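Re: [bench-practice] Table layout rules, second try
From: Bohdan Shevchuk
Tuesday, 4:12 pm

Hi all, and thank you for the kind notes on the first draft!

Someone from the Corkness bench wrote:
> Do we really need a written rule for the tape grid? And does
> rule 2 mean one arm has to park before the other one grips?

Fair questions, both of them, so let me take them with the rules as they stand now.

1. Put every item down by the grid before an episode starts, tray in the middle, bowls to the sides, and write the layout in the log.

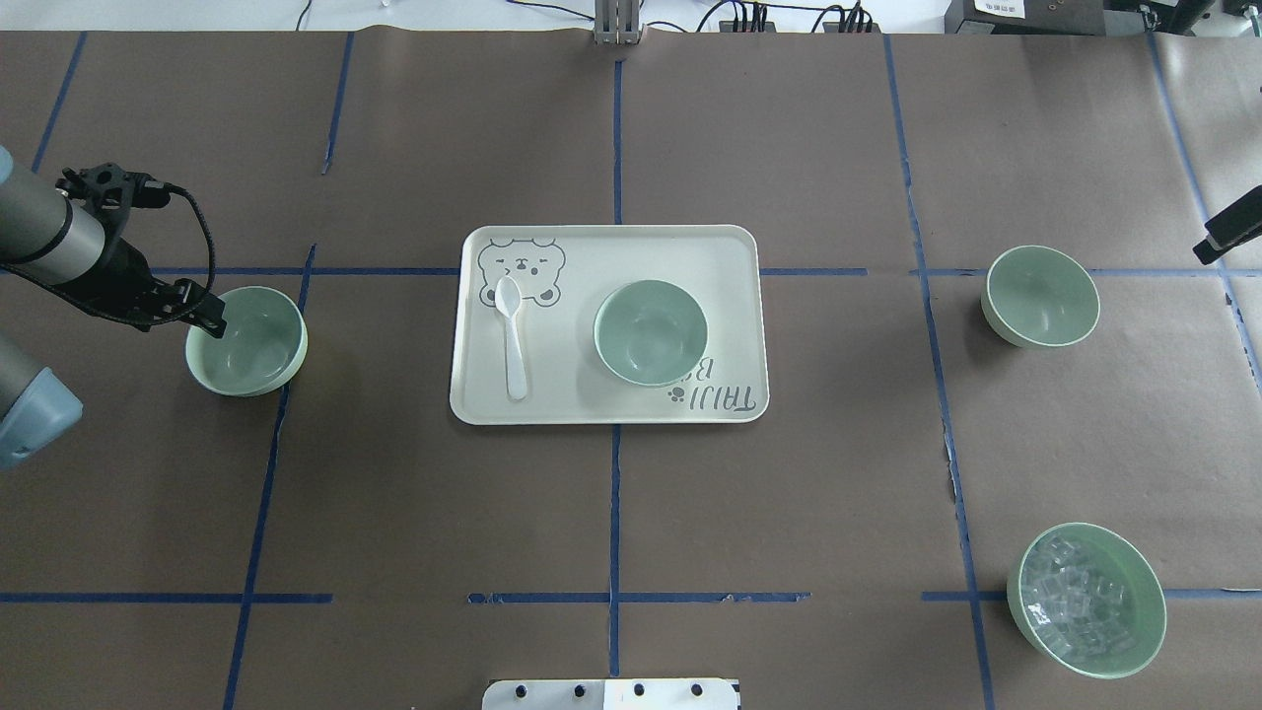 2. Only one arm grips at a time unless the task sheet says otherwise. The other doesn't have to park – it can wait over its own side with the gripper open, as long as it stays clear of the tray.

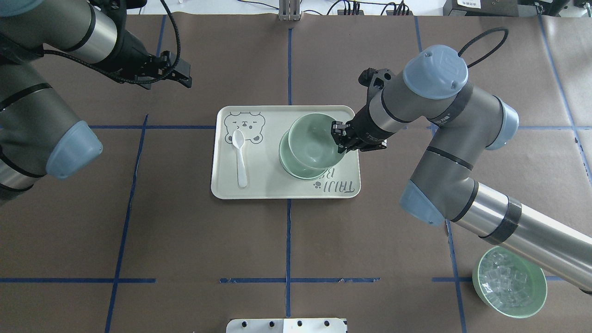
Right arm holding the bowl by its rim, left arm up and open.

3. Look the tape over before each block of 90 episodes. A torn end or a gap in a line means you stop and lay a new strip, and please smooth the paper while you're at it (I know, I know, I put it off too).

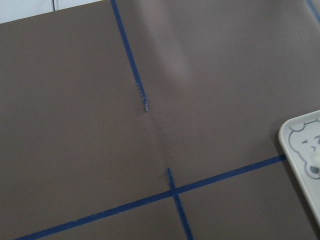

4. If a line has moved, start a new layout number. We're at 34 now, and Estoston would dearly like us not to reuse old ones.

Send me your grumbles, large or small, and I'll fold them into the next draft.

Warmly,
Bohdan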